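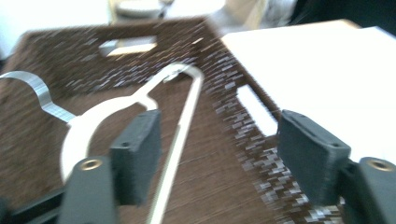 A hanger on the sorting bench at Jarkdale, where the gripper is learning the job.

My first morning at Jarkdale I was handed a coffee and a warning from Ida Oltmanns. "Don't talk to it," she said. "We all did in the first week, and it doesn't help."

She meant the gripper. The clothing rental firm gets its stock back by the vanload, and every hanger has to be sorted before it goes out again. Ida did that by hand for years - 258 an hour on a good shift, with sore thumbs to show for it. These days her job is mostly teaching, and she's on 46 pence an hour more for it. She laughed when she told me that!
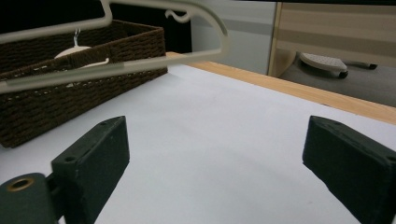

Hangers are awkward things, all hook and curve, and they love to catch on each other in the basket. Elfriede Hinrichs, who is 60 and runs the late shift, reckons people forget how much their hands know. She was dead against the whole idea in August. Now she likes the easier evenings (her wrists do too), but she misses the chatter, as the bench used to seat four and now it's two.

I asked whether she worries about her job. "Course I do," she said, and went off to find her glasses.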